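I almost didn't go. The ticket was 22 dollars, the drive was long, and I've been to enough small business and money fairs to know that half of them are a hotel ballroom with a guy in a headset yelling about passive income. But my cousin had a spare seat in her car and I had a free weekend, so off we went to Feria, which is what everyone calls the spring enterprise fair in Nurncombe.

First impression: parking is terrible. Get there before nine or plan on walking up the hill from the feed store. We walked up the hill from the feed store.

Inside it was much better than I'd hoped! The main hall had the banks and the accounting software people (free pens, I took too many), and the side hall had the people I really wanted to meet, the ones who run something and will tell you what it costs them. I went straight there and pretty much stayed until lunch.

The first talk I caught was Petronella Lekota on buying a business that already exists. She bought a dry cleaner, then a second one, and then a key and shoe repair counter that came with the lease on the second one (she didn't want it, and it's now the part that pays best per square foot). She put her first year's numbers up on the wall, including the ugly ones. She paid herself 400 dollars a month that year. Somebody in the back asked how she lived on that and she said "at my sister's," and moved on to the next slide.

What I wrote down from her talk:

- Ask for three years of tax returns, and walk away if you get a spreadsheet instead
- Find out who the two biggest customers are and whether they like the owner or the shop
- Keep the old phone number
- Have the equipment looked at by someone you pay yourself

I'd never thought about the phone number. She said a good chunk of her Monday calls were from people who'd had that number on the fridge for ages.

After that came a panel on "fast money," and I have mixed feelings. One speaker had flipped storage units and made it sound like a treasure hunt. He was funny, I'll give him that, but when a woman asked about his hourly rate once you count the hauling, he told a story about a piano. I still don't know his hourly rate.

Lunch was a truck selling very good lamb rolls and very bad coffee. I sat on a wall next to a couple who make candles and we talked about shipping boxes for the whole break. They buy theirs by the pallet and split it with a soap maker, and I'm stealing that idea the minute I find a soap maker.

The afternoon was the one I'd come for. Karabo Mofokeng runs Shabalala, which started as a one-van delivery outfit and now does routes for most of the grocers in the county. He talked about growing slowly, and about the year he tried to grow quickly and had to sell two vans to make payroll. I liked him a lot. He said he keeps a notebook of every job he turned down and reads it over in May, when things go quiet, to see which ones he should have taken. Most of them he's glad about. He also said his best decision was raising his prices on the customers who complained the most, and the room laughed, and then you could see people thinking about it.

I asked him about borrowing, which I've been chewing on for my own little alterations business. His answer was that he'd borrow for a van but never for an office. I'm not sure it carries over to sewing machines, but I put a star next to it anyway.

On the way out I stopped at the Cekier table, where they set up bookkeeping for tiny businesses like mine. The price was 588 dollars for the year, and I winced, and the girl at the table saw me wince and gave me a worksheet to do it on my own. That's good selling, because now I kind of want to pay them.

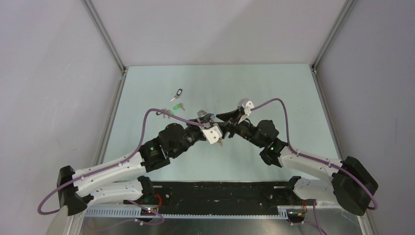 **Nurncombe, April 10, 2022**

I'm finishing this up at the kitchen table with all the handouts spread around me, and I've sorted them into keep, maybe, and why did I pick this up. The keep pile is small. Petronella's checklist is in it, and so is the Cekier worksheet, which I got halfway through last night before I hit the mileage section and went to bed.

Would I go again? Yes, but I'd skip the panel and do the side hall twice. I'd bring a sandwich too. And if you're going because you want to hear how to be rich by summer, there was a man by the entrance with a banner about exactly that, and his line was longer than Karabo's. I didn't join it, so you'll have to get that report from somebody else.

My cousin, by the way, came home with a flyer for a used embroidery machine and has texted me twice about going halves. I've told her I need to see it running first, and that we'd better get somebody to look it over. Petronella would be proud of me.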